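Dindcombe Live – Frequently Asked Questions
Last updated 17 September 2018

When do doors open?
Doors open one hour before the first band. Set times go up on the board by the bar and on our news page the day before the show.

How many people does the room hold?
Capacity is 1,119 standing. The balcony has 37 seats, sold separately.

Is there an age limit?
Most shows are 16 and over. Anyone under 16 needs an adult with them, and Plumwood nights are strictly 18 and over.

Can I get a refund?
Only if a show is canceled or moved. If you bought for the Kokport date in May, your ticket is good for the new date – you don't need to do anything.

Can I bring a camera?
Phones and small cameras are fine. Cameras with removable lenses need a photo pass. Write to Iddrisu Arthur at least nine days before the show.

How does my band get a support slot?
Send two songs and a short bio. We book local openers for most rock bills, including the Tsakiris tour.

I left something behind. What now?
Email us with the date of the show and a short description of the item. Unclaimed items go to charity after 24 days.
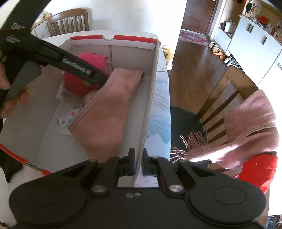
Strawberry plush and pink fleece in an open box.

Is there parking?
There is a paid lot behind the building. It closes an hour after the last band, and cars can't stay overnight.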